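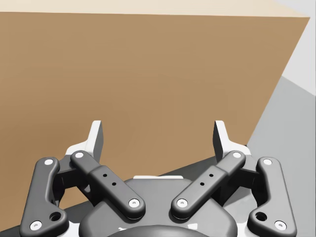 Flindurwood puzzle swap opens a second branch in Selar

The Flindurwood Puzzle Swap is coming to Selar! From September, anyone in the town will be able to borrow a jigsaw, keep it for as long as it takes and bring it back for the next person -- all for £2 a go, with under-16s free.

The new branch will be in the old reading room on Isov Street, open in the evenings from 6pm. It starts with more than 999 puzzles on the shelves, from chunky farmyard sets for toddlers to the sort of all-sky, all-sea monster that takes over the dining table until Christmas.

"We have wanted to do this for ages and we could not be happier," the swap said. "People from Selar have been getting the bus over to us with puzzles on their laps, and now they can just walk round the corner."

The swap began in Flindurwood with 34 puzzles and now runs a busy monthly table where people sit down together and work on one big picture. Selar will get its own table too, with room for 14 people, and tea is included.

Semeniuk, the family bakery next door, is supplying buns for the opening night (the cheese ones are very good).

Donations are welcome in any size. Please tape the lid down, and write on the box if a piece is missing -- plenty of borrowers don't mind a gap, they just like to know before they start.

Puzzles borrowed in Flindurwood can be returned in Selar, and the other way round.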